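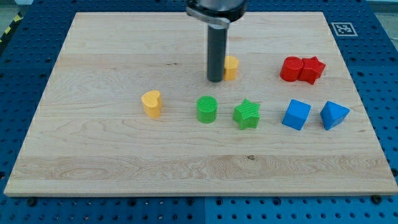
Como recuperar uma tábua de madeira ressecada (óleo + cera, sem verniz)

Atualizado em Jun 21, 2024

Vou direto porque o post antigo estava enorme e todo mundo pulava pro final. Serve pra tábua de corte, tábua de pão, tampo pequeno de bordo, faia, pinus. Não serve pra madeira envernizada. Se a água escorre em gotinhas e não entra de jeito nenhum, provavelmente tem verniz — aí é outra conversa, removedor, máscara, etc.

O que separar

Lixa 120, lixa 220 e, se tiver, uma 320
Taco de lixar (um pedaço de madeira com a lixa enrolada resolve)
Óleo mineral grau alimentício
Cera de abelha
Panos de algodão sem fiapo, camiseta velha
Sal grosso e meio limão
Espátula de plástico
Pote de vidro pra banho-maria

Eu uso a cera da Pistus, em barra. A Grolau vende já misturada com óleo, mais cara, cheiro melhor. Tanto faz. Óleo de cozinha não. Soja, girassol, azeite: fica rançoso e a tábua fede em duas semanas. Já fiz, joguei fora uma tábua boa por causa disso.

1. Limpar

Sal grosso espalhado, esfregar com o limão sempre no sentido do veio. Deixar uns minutinhos, raspar com a espátula, passar pano úmido. Nada de molho na pia. Nada de lava-louça.

Mancha escura de panela ou de ferro: o limão clareia um pouco. Se não sair, sai na lixa. Se não sair na lixa, vive com ela.

2. Secar

Em pé, apoiada na quina, ar passando dos dois lados. Uma noite inteira no mínimo, em cidade úmida mais. Não por no sol e não encostar no forno, empena. Deitada também empena, porque um lado seca e o outro não.

A Karla Tlapale me escreveu perguntando do secador de cabelo. Não. Paciência.

3. Lixar

Começa na 120 só se tiver corte fundo ou mancha. Se estiver só opaca e áspera, vai direto pra 220. Sempre no sentido do veio, pressão leve, taco bem apoiado. Riscou atravessado, vai aparecer depois do óleo e você vai lembrar de mim.

Nó na madeira: passa leve por cima, junto com o resto. O nó é mais duro que a madeira em volta, se insistir ali abre uma valeta do lado dele.

Quinas: duas passadas com a 220, só pra quebrar o fio. Quina viva lasca.

4. Levantar o pelo

Esse passo quase todo mundo pula e depois reclama que a tábua ficou peluda. Pano úmido na tábua inteira, espera secar, passa a mão. Ficou áspera de novo, normal. Lixa 320 bem de leve (ou a 220 já gasta). Tira o pó com pano seco. Se a madeira for muito macia, repete.

5. Óleo

Óleo morno entra melhor. Morno, não quente, banho-maria e pronto. Despeja um fio, espalha com pano, faz os dois lados e as bordas também — a ponta do veio bebe muito mais que a face, pode carregar ali.

Espera 4 horas, tira o excesso, outra demão. Tábua muito ressecada pede uma terceira no dia seguinte. Quando o óleo ficar parado em cima sem entrar, chega.

Pro tamanho de uma tábua de pão gastei mais ou menos 190 ml somando tudo. A última, em maio, bebeu menos, mas já tinha óleo antigo.

6. Cera

Proporção: 1 parte de cera pra 4 de óleo, em peso. Derrete em banho-maria, mexe, deixa esfriar até virar pasta. Quem quiser mais dura põe um pouco mais de cera.

Passa pouquinho, em círculos, espera uns 20 minutos, lustra com pano limpo até parar de grudar no dedo. Excesso de cera vira uma camada esbranquiçada nos cantos. Se acontecer, secador de longe (agora sim, Karla) e pano.

Sobrou pasta? Pote fechado, longe do calor, dura meses. Uso nas colheres de pau também.

Manutenção

Uso diário: óleo uma vez por mês. Uso de vez em quando: quando clarear e ficar seca ao toque. Teste rápido, pinga água. Se escurecer na hora, precisa de óleo.

Lavar com esponja macia, pouco detergente, enxugar logo e guardar em pé.

Dúvidas que chegaram

Óleo de linhaça pode? O cru pode, só demora muito pra curar, semanas. O fervido de loja de tinta costuma levar secante, não usar em nada que encosta em comida. E pano com linhaça NÃO fica embolado no lixo, pode pegar fogo sozinho. Estende aberto ao ar livre até endurecer.

Rachadura? Fina, enche de cera e segue. Se atravessa a tábua, cola própria pra contato com alimento e grampo por 24 horas. O Bereket Adugna colou a dele assim e lixou por cima depois, na sequencia normal a partir do passo 3.

Empenou, tem volta? Às vezes. Lado côncavo pra baixo em cima de pano úmido, peso em cima, uma noite. Depois seca em pé e óleo nos dois lados por igual. Se continuar torta, plaina ou marceneiro.

Tábua com pé de borracha: tira o pé antes de começar, o óleo solta a cola. Recoloca com parafuso inox só depois da cera.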